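Shared Equipment Belongs in Small-Town Libraries

By Berhanu Ejigu

Public libraries in this region lend books, films and, in a few branches, garden tools. The Plukberg branch has gone further. Over the past 3 years it has built a collection of 263 items of science equipment that any cardholder may borrow for two weeks. The regional library board will decide in July whether to continue paying for it. The board should do so, and it should extend the same arrangement to the Kumsa and Fletine branches.

The case against the collection has been made in good faith and deserves a direct reply. Its critics hold that science equipment is the business of schools, and that a library which buys hand lenses and balances has lost sight of its purpose. This view overlooks how the schools in our towns are supplied. A teacher in Fletine shares one cupboard of equipment with every other class in the building, and that cupboard is locked when the school day ends. Families who teach at home have no cupboard at all. Adults who wish to test their well water or examine the soil in their fields have nowhere to turn.

A library exists so that residents may use together what few could reasonably buy alone. Books were once costly, and the principle was first applied to them. It applies equally well to a microscope that a household would need for one weekend in the year.

Cost is the more serious objection. The Plukberg collection was assembled for less than the branch spends annually on magazine subscriptions, and most of it consists of plain, durable articles. Losses have been few. The branch reports that 25 items have had to be replaced, nearly all of them glass. Plastic goods come back, are washed and go out again. It is difficult to name another part of the library budget that wears so slowly.

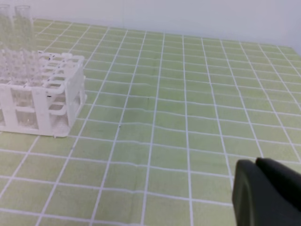
A white plastic test tube rack on a green tablecloth.

There remains the matter of staff time. Checking a returned kit against its list takes longer than scanning a book, and the branch has only 2 full-time employees. This difficulty is real, and the board should meet it with paid hours. The Ploseo catalog system, already in use at all branches, can record the parts of a kit separately, but someone must still open the box and look. A modest addition to the Sunday schedule would cover the work at Plukberg. Kumsa and Fletine would need less at the outset.

The board has also been asked to consider a borrowing fee. It should decline. Even a small charge would turn away the households the collection serves best, and the sum raised would scarcely pay for its own bookkeeping. A refundable deposit on the microscopes alone would be a fair compromise, provided that branch managers are free to waive it.

Residents who hold a view on the question may submit written comments at any branch desk before the July meeting.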